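Skero save gone after the Idurdale update?
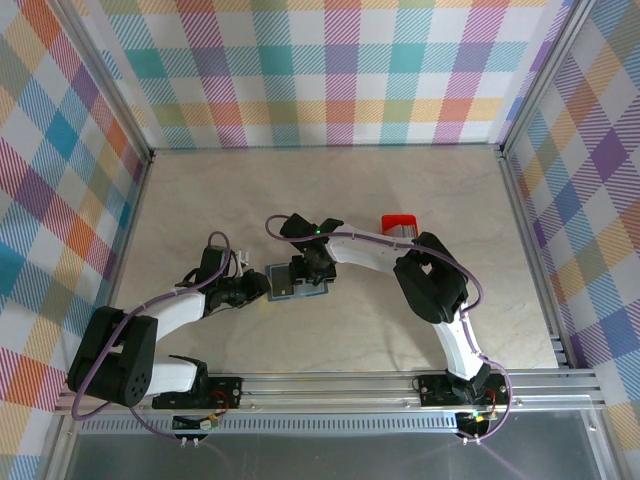
Two arms over the marbled top, plaid on three sides.

Hi all, I was 66 hours into Skero and loving it, but since the Idurdale update my co-op save won't show - any ideas, please?

Nathalie Gauthier
Oh, poor you! Go to Load, then Older Saves, and have a good look under Brivham, as mine had moved there.

Poirier
Same here, lost 3510 coins. Reinstall maybe?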